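Moving, week three, still not unpacked

Quick one because the kettle is on and I have to be out of the door by 8.

So we're in Trelach now. Mostly. The bed is here, the couch is here, the good knives are somewhere. I labeled the first ten boxes like an adult and then gave up and wrote STUFF on the rest. Do not do this. I have opened STUFF looking for the can opener and found Christmas lights, a swim cap and one half of a hole punch.

The movers were Hadora. Fine. On time, nice about the stairs, charged me 70 extra for the long carry from the street which I'm still grumpy about – it was in the quote, I just didn't read the quote. Total came to 2,112, more than I wanted but less than the other place. One lamp didn't make it. I never liked the lamp.

Things I have learned so far:

Change your adress with the bank before anything else. I left it and now a replacement card is sitting in my old mailbox.

The water here is hard. Very hard. My hair feels like a broom.

Our street has trash on Friday, recycling every other Friday, and I've missed both. Cardboard has to be flattened or they leave it. Currently 26 boxes flat in the hallway, I keep kicking them on the way to the bathroom at night.

The bus is better than I expected. The 39 goes right past the end of the road and I can read the whole way in. Finished two library books already, which is more than all summer.

Internet is a mess. Useo said ten days, then said the line was never switched over, then said ten days again. I'm writing this off my phone so forgive the typos.

Kitchen is next. The plan is one surface at a time, clear it, wipe it, only put back what we use. I got this far in my head last night and then went to bed.

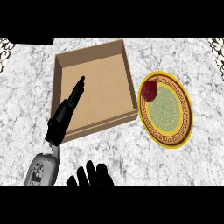 Counter goals. One plate, one piece of fruit, box EMPTY.

After that the spare room, which I'm not ready to talk about. The door shuts and thats enough for now.

Also there's a bakery called Zein two streets over and I have been four times. Sesame rolls. Go early, they were sold out by ten on Friday.

Ok, kettle. More when I find the can opener.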